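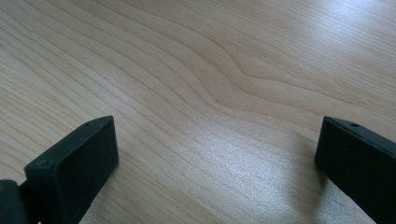
Plania Community Workshop - Fire and General Safety Inspection
Building: Kerkier annex, ground floor
Inspection date: 26 Aug 2023
Type: Scheduled, occupied building
Result: Passed with comments

Ratings used: OK, FIX (correct before the next inspection), NOW (correct before the room is used again), N/A.

1. EXITS AND ROUTES

1.1 Main entrance opens fully from inside without a key - OK
1.2 Rear exit opens fully - FIX
Comment: Door drags on the threshold for the last few inches. It can be opened with one hand but a child might struggle. Plane the bottom edge or reset the top hinge.
1.3 Exit signs lit - OK
1.4 Emergency lights hold on battery test - FIX
Comment: The unit over the supply closet went out after 7 minutes. Replace the battery. The others held for the full test.
1.5 Hallway clear to full width - OK
Comment: Folding chairs that were stacked here last October have been moved to the store room.

2. FIRE EQUIPMENT

2.1 Extinguishers mounted, tagged and charged - OK
2.2 Extinguisher by kiln room visible from the door - FIX
Comment: A coat rack stands in front of it. Move the rack, not the extinguisher.
2.3 Smoke alarms tested - OK
2.4 Fire blanket in kitchenette - OK
2.5 Kiln room door self-closing - NOW
Comment: The closer arm has been disconnected. Kiln room is not to be used until it is back on and the door latches on its own. The kiln itself was not tested.

3. WORK SURFACES AND FURNITURE

3.1 Tabletops free of splinters, lifted edges and burns - OK
3.2 Table legs tight and level - FIX
Comment: The table nearest the window rocks. One foot is missing its glide. Plania has spares in the Bech cabinet, second drawer.
3.3 Stools and chairs sound - OK
3.4 Shelving fixed to wall - OK
Comment: Upper brackets replaced by Prirno under work order 470. Screws checked by hand and tight.

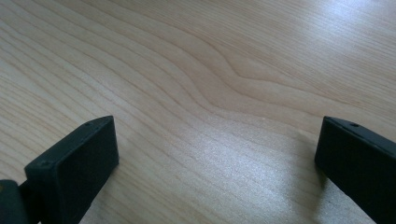

Tabletop, light wood, wavy grain.

3.5 Surfaces wiped down at end of day - OK
Comment: The cleaning log is filled in for most days. Use the spray listed on the log sheet and leave the solvent wipes in the paint cupboard. They dull the finish.

4. ELECTRICAL

4.1 Outlets and covers intact - OK
4.2 Extension cords not in permanent use - FIX
Comment: Same finding as last time. The cord to the glue gun station runs under a mat. Either add an outlet or move the station to the wall.
4.3 Panel accessible, circuits labeled - OK
Comment: Labels are handwritten but readable.
4.4 Ground fault outlets trip and reset - OK

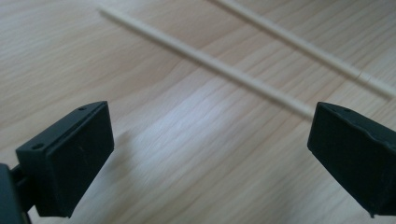
4.5 Portable appliances checked - FIX
Comment: The kettle and the older heat gun have no current sticker. Take both out of service until they have been checked. The heat gun also has tape on the cord near the plug - replace the cord or throw the tool out.

5. STORAGE AND CHEMICALS

5.1 Flammables in closed metal cabinet - OK
5.2 Containers labeled - FIX
Comment: Two jars of clear liquid with no label. Dispose of them.
5.3 Oily rags in lidded can - OK

6. FIRST AID AND RECORDS

6.1 First aid kit complete - FIX
Comment: Short on eyewash and large adhesive dressings.
6.2 Accident book present - OK
6.3 Posted occupancy limit - OK
Comment: Sign reads 38. Matches the permit.
6.4 Gas shutoff marked - N/A

Send photos or receipts for FIX items to the Kerkier office, quoting report 178. The NOW item needs a return visit.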